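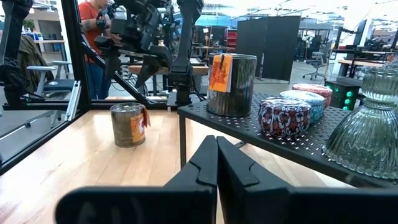 Paora Wihongi told the final trial meeting in Baxter that people had been keeping tea tins for years without anyone offering to fill them again, and that a shop willing to do so would see the same faces every month.

Prurden Tea and Coffee Merchants opens refill service to all customers

BAXTER, Dec 3, 2022 – Prurden Tea and Coffee Merchants has confirmed that its tin refill service, tested over the past year at the company's Baxter shop, will now be offered to all customers in every Prurden branch and through the Seleo chain of food halls. Customers may bring any clean, dry tin with a close-fitting lid and have it filled with loose-leaf tea, which is sold by weight. The tin need not have been bought from Prurden.

During the trial 894 households registered for the service. The largest single refill was 700 g, for a household that drinks only one blend. Most customers asked for far smaller amounts, and a good many used the counter to try a tea they had not bought before. Black breakfast teas accounted for the greater part of sales by weight, followed by green tea and then by fruit and herbal mixtures.
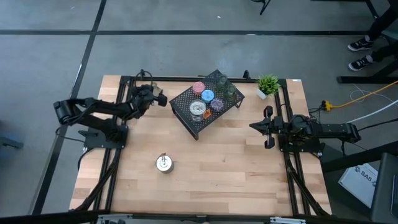
The price of a refill is set at the loose-leaf rate displayed in each branch, less the packaging charge included in the price of a boxed tea. No membership is needed. The tin is weighed empty at the counter, the weight is written on a paper label, and the customer is charged only for the tea. Once a tin has been labelled it does not have to be weighed again, provided that the label can still be read.

Storage advice was the subject most often raised by customers in the trial. Prurden has therefore printed a short leaflet, to be handed out with the first refill. It recommends that tea be kept away from heat, strong light and the steam of a kettle, and that smoked or scented teas have a tin of their own. A tin that has held coffee or spices should be washed in hot water, dried fully and left open overnight before it is used for tea. Old tins with rust on the inside will not be accepted for filling, although light marks on the outside are no obstacle.

The leaflet also explains how long tea may be expected to keep. Black tea in a sound tin will hold its flavour for many months. Green and white teas fade sooner, and the company suggests buying these in small amounts – enough for a few weeks – and coming back for more. 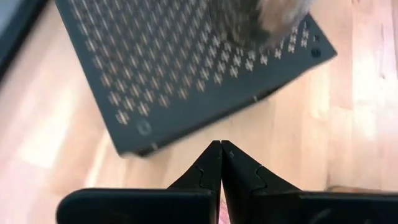

A perforated panel on a light wooden surface.

The range available for refill will open with 70 teas. These include the full Prurden list of breakfast and afternoon blends, the single-estate teas, and the Jandilitz range of fruit and herb infusions, which until now has been sold only in sealed bags. Two winter blends, one with orange peel and clove and one with apple and cinnamon, will be on sale in December while stocks last.

Each branch will keep a book at the refill counter in which customers may ask for teas not yet in the range. The Baxter book was read every month during the trial, and five of the teas in the opening list were added as a result of requests made in it. Requests for ground coffee were also received. The company has considered these and does not intend to offer coffee by refill for the present, as the smell would be difficult to keep from the tea at a shared counter.

Customers who no longer want their tins may hand them in at any Prurden branch. Tins in good order are cleaned and placed on a free shelf for others to take. At Baxter 248 tins found a new home in this way, among them several of some age with the original lettering almost worn off. Dented tins whose lids no longer close are sent for metal recycling.

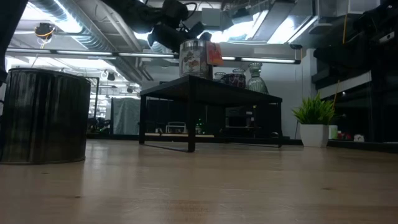
Printed tin canister on a low black table.

Staff in all branches have been trained in the handling of open tea. Scoops are kept separate for each family of tea and are washed at the close of trading. Ingredient and allergen details for every tea are held in a folder at the counter and may be read before purchase. Customers with a nut allergy are asked to speak to a member of staff, as three of the dessert blends contain almond pieces. These are stored and served apart from the other teas.

The refill counters keep the same hours as the shops in which they stand, except that the last refill is served half an hour before closing. In Seleo food halls the counter is next to the bakery. Gift vouchers for Prurden shops may be used in payment for refills at Prurden branches but not in the food halls.

Printed copies of the storage leaflet and a full list of teas may be requested from the press office at Prurden Tea and Coffee Merchants, Baxter.

ENDS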